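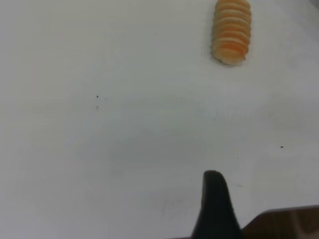 One ridged snack, one gripper finger, a lot of white table. (Udport bench, Apr 20, 2026)

Pick up the puff. Put it somewhere else. Don't crush it. That is the whole job, and a kid in a high chair does it all afternoon with both hands and no training.

So can a machine do it? My answer, after a good many visits to the Udport bench: sometimes. And sometimes doesn't get you a housekeeper.

People keep sending me the Galell launch video. Laundry folded, dishes stacked, nice music. Great. I'd like to see the same arm clear a table after a birthday party. Crumbs, a sticky ring from a cup, half a snack you could flatten with a thumb. A coffee mug forgives a hard squeeze. Puffed corn or whatever it is doesn't. Too much force and you have orange dust, too little and it rolls off under the couch where the arm can't follow.

The Udport people gave me their October numbers. 2000 tries at light food, the kind that weighs next to nothing. 1479 good ones. They were proud and they should be, a few years back this was a joke. But do the math as a homeowner. One in four goes wrong, more or less forever, at every meal. I would fire a person for that. I'd fire my dishwasher.

Shop floor is a diferent story and I want to be fair here. Marcombe packs sample trays with two arms and says it hits 92 percent on a good shift. Fine. But Marcombe also has fixed lights, the same tray every time, and a worker standing nearby to fish out the misses. Take the worker away and the line stops. Nobody has a worker standing in their kitchen. Well, I do. It's me.

Then there's price. Negri wants to lease a home unit, 9 chores on the list, wiping and tidying mostly. Read the list closely. "Clears firm items from flat surfaces." Firm! Flat! My house has maybe two flat surfaces and they're both covered in mail.

I'm not against any of it. I want the thing. I'd sign tomorrow for a machine that picks up after dinner and leaves the food in one piece, even slow, even ugly, even if it beeps. What I won't do is pay for the video.

So ask the sales rep for the dull test. Bring your own bag of snacks. Pour some out on the table adn stand back. If they change the subject to laundry, keep your broom.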